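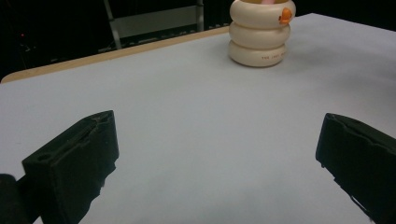
Brultwood Early Learning Certificate
Unit 5: Stacking and Nesting Toys
Handout for students, revised 2021-04-02

What the unit covers

Stacking toys are among the first toys a baby uses with a clear order to them. In this unit we look at ring stackers, nesting cups and plain blocks, and at what a child does with each one before the age of 2. Bring your notes from Unit 4 on grasping, as we will use the same terms.

Order of skills

Most children take a stack apart well before they can build one. Pulling a ring off needs a grip and a tug. Putting it back needs the child to line up two things and let go at the right moment. Do not mark a child as behind for only knocking down or pulling apart. Write down what you see and the child's age in months.

Getting the rings in size order comes much later. A younger child will put any ring on any other ring and be satisfied with it. Leave the stack the way the child made it.

Types of stacker

Post stackers have a base with an upright post, and each ring has a hole through it. Check the post for length and stiffness before use with a child who is still unsteady when sitting.

Stackers without a post rely on the shape of each piece, with one ring seated in the next. They can be started from any piece, but they tip more easily on carpet. Use a table or a hard floor mat.

Animal stackers, such as a duck, have a head that goes on top. The head gives the child a reason to finish, and it gives the adult something to talk about. Useful words: on, off, top, under, beak, more, all gone.

Table setup

Clear the table of other toys. Sit across from the child, or at the corner if the table is deep. Hand over one piece at a time for the first few turns, then put the rest within reach and stop helping. Wipe all pieces after each child.

Observation task

Watch one child with one stacker for 21 minutes in all, over several short sessions. Use the Pridoscombe sheet, one line per attempt. Record:
which hand was used
pieces taken off
pieces put on
any words or sounds

Hand in the sheet with a one-page summary by the end of November. The task is marked out of 80.

Reading

Course reader, section on object play. The Zeman checklist is in the back of the reader.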